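Laundry sorting (household)

Laundry sorting is the domestic practice of dividing clothing and household linen into groups, either before washing or after drying. The term covers two distinct activities. Sorting before washing separates items by colour, fabric and degree of soiling. Sorting after drying separates clean items by owner, type and place of storage, and is normally followed by folding or hanging. In everyday British usage the second activity is often called "doing the clothes" or "putting the washing away", while the first is known simply as sorting.

The practice is found in almost every household that washes its own clothes. It has received less written attention than washing or ironing, and the habits involved are usually passed on within families.

Place of sorting

Few homes have a room set aside for the care of clothes. Sorting therefore takes place on surfaces intended for other uses. The kitchen table, the sofa, the landing floor and the ironing board are all used in this way, but the bed is the most common surface in homes where clothes are kept in the bedroom. It offers a large, soft and fairly clean area at a convenient height for most adults, and it is usually close to the wardrobe and the chest of drawers.

A bed has certain disadvantages. The surface gives under pressure, so that garments folded on it tend to be less crisp than those folded on a table. Items placed near the edge of the mattress are liable to slide off, particularly where the bedding is smooth. The bed must also be cleared before it can be slept in, and a pile that has not been finished by the evening is commonly moved to a chair, where it may remain for several days. In some parts of northern England such a chair is known as the "clothes horse that isn't", a phrase recorded in the Zatano household survey of 2011.

Sorting may be carried out on a made bed, on a bare fitted sheet, or on a bed that is partly turned down. A bedspread or cover protects the sheet from lint and from garments that are not fully clean. A plain sheet, on the other hand, makes small items such as socks easier to see, especially where it differs in shade from the clothes.

The mixed pile

The usual starting point is the mixed pile, in which garments of different weights, fabrics and owners are placed together as they come from the line, the dryer or the wardrobe. Lighter items such as T-shirts commonly lie over or between heavier ones, and sleeves and hems become caught under one another. The pile is reduced by lifting garments from the top and laying them out singly, or by spreading the whole pile across the surface so that each item can be identified before it is moved.

A garment is best lifted by a firm part, such as the hem, the shoulder seam or the waistband. Woven shirts and cotton T-shirts may be picked up at almost any point without harm. Knitted garments should not be pulled out by the sleeve, as this stretches the stitches and may enlarge any existing damage. Where a knitted garment lies beneath others, the items above it are removed first.

Teal bedding with a pale floral pattern, such as that on the bed shown in this article, forms a clear contrast with light garments. The clothes include a pale yellow-green T-shirt with a ribbed V-shaped neckline, a cream knit sweater partly covered by it, and a greyish-taupe item at the side of the bed. 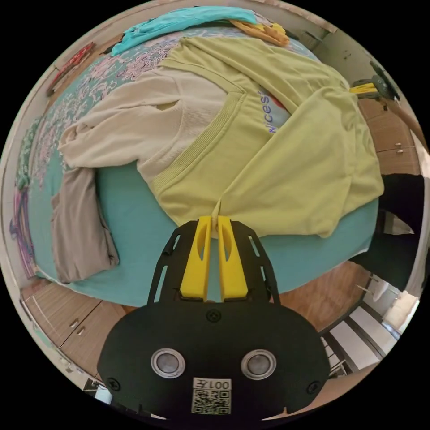 Methods

By type. All T-shirts are placed together, followed by knitwear, trousers, underwear and socks. The method is suited to single-person households and to wardrobes arranged by kind of garment. It produces even stacks that can be carried directly to the drawer.

By owner. Each member of the household is given a separate heap. The method is the most common in families with children. Heaps are often folded by one person and put away by their owners, and unclaimed items are collected at the end.

By destination. Items are divided according to where they will be kept: on hangers, in drawers, on shelves or in another room. The method reduces walking and is widely used in guest houses and small hotels.

By condition. Garments are divided into those ready for use, those to be washed again, those to be mended and those to be given away. It is rarely used on its own, and is generally combined with one of the methods above.

The Vonine method, named after the housekeeping school at which it was taught, combines sorting by owner with sorting by destination. Heaps are laid in a row from the head of the bed to the foot, in the order in which the rooms of the house are visited. The school's printed course described 13 standard heaps, although later editions allowed for fewer in small homes.

Inspection

Sorting provides a regular opportunity to examine clothes for wear. The parts most often checked are the underarms, cuffs, collars, hems and seat. Stains missed before washing are easier to remove if they are found before ironing, as heat tends to fix them in the cloth.

Holes in knitwear deserve particular care. A small hole may result from a snag, from a broken yarn or from the larvae of clothes moths. Moth damage is usually irregular and may be found in more than one place on the same garment. An item suspected of such damage is kept apart from other woollens until it has been washed or frozen. A hole with loose stitches can be secured with a thread or a safety pin until it is mended, and the garment should not be hung in the meantime.

Printed T-shirts are checked for cracking or peeling of the design. They are commonly turned inside out for washing and turned back during sorting. Printed surfaces should not be ironed directly.

Folding and hanging

Folding follows sorting and is generally carried out on the same surface. T-shirts are laid face down, smoothed from the neckline to the hem, folded inwards along both sides and then folded in halves or thirds. V-necked garments are folded in the same way as round-necked ones, although the neckline should be laid flat to prevent it from curling.

Jumpers and cardigans are folded and stored flat. The sleeves are brought across the back without being pulled, and the body is folded once or twice according to the depth of the shelf. Hanging is avoided for heavy knits, which lengthen under their own weight and take on the shape of the hanger at the shoulder.

Trousers may be hung by the hem, folded over a bar or folded flat. Items made of slippery or very fine fabric are placed last, on top of the stack, or are kept in a separate drawer.

Vertical storage, in which folded garments stand upright side by side, requires a smaller and firmer fold than ordinary stacking. It allows every item to be seen when the drawer is opened. It is less suited to thick knitwear.

Equipment

No equipment is required. Baskets, fabric bags and divided hampers are widely sold, and are used chiefly for sorting before washing. The Lozano folding board, a hinged panel introduced for shop use, is sometimes found in private homes where a uniform fold is wanted. A clothes brush or lint roller may be kept at hand for dark garments, and a small box is useful for loose buttons and single socks.

Study and documentation

The Biris collection of domestic life holds 666 written accounts of household laundry routines, of which 29 deal mainly with sorting and folding. Most of the accounts describe the work as being done in the bedroom. Several mention radio or television as an accompaniment, and a smaller group refer to the order in which the heaps were made as a matter of disagreement within the family.

The Zatano survey recorded the habits of 3000 households by postal questionnaire. It treated sorting before and after washing as separate tasks, and asked where each was carried out, at what time of day and by whom. Its section on bedrooms noted that clothes were often sorted in two sittings, with hanging items dealt with first and folded items left until later.

See also

Airing cupboard
Clothes moth
Darning
Ironing
Linen press
Wardrobe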